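Purchasing and Stock Control, Unit 4
Notes for the Monday group
Teacher: Hadi Matar

Last week we spoke about who may order. Today we speak about what is ordered, and mostly about the small things. In many offices the big purchases are checked very well, and the small ones are not checked at all. A printer needs two signatures. A box of pens needs none, and so the pens are bought again and again by different people.

We call these items consumables and small tools. A consumable is used up, like ink or paper. A small tool stays, but its price is too low for the asset register. Please keep the two words apart in your homework, as they go on different pages of the stock book. 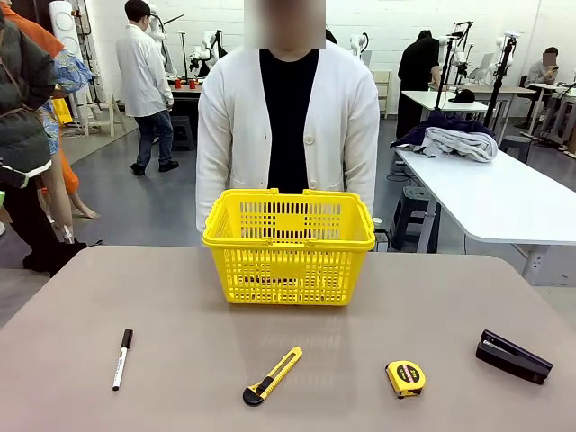

Fig. 1. Low-value items: marker pen, utility knife, tape measure, stapler.

The case for this unit is Baert, a sign maker with 21 employees. Kojo Essien ran the store there. When he compared the invoices for one year, he found 481 separate orders for small items, many of them from the same supplier in the same week. The goods were cheap. The work of ordering, receiving and paying was not.

Mr. Essien made three changes. He gave each item a reorder level, which means the quantity at which we buy again. He let each department order only once in the week. And he asked for a name beside every small tool that left the store.
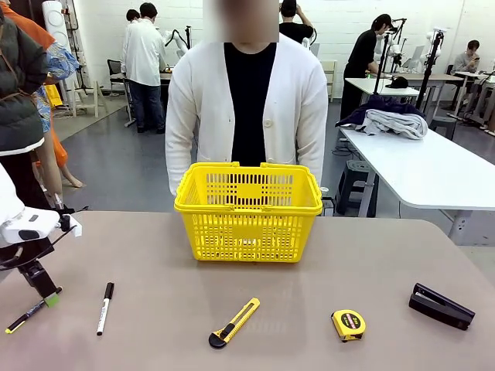
The third change was the least popular. Some workers felt they were not trusted. Isla McIver, who was head of the workshop, solved this by signing first, in front of everybody. I find this a good lesson, although it is not in the textbook.

Reorder level = daily use x delivery days + safety stock

Example: we use 3 rolls of tape per day and delivery takes 4 days. With a safety stock of 9, the reorder level is 21.

For next time: read the Firklow case and write one page on which items you would move from the consumables page to the small tools page. Bring a calculator.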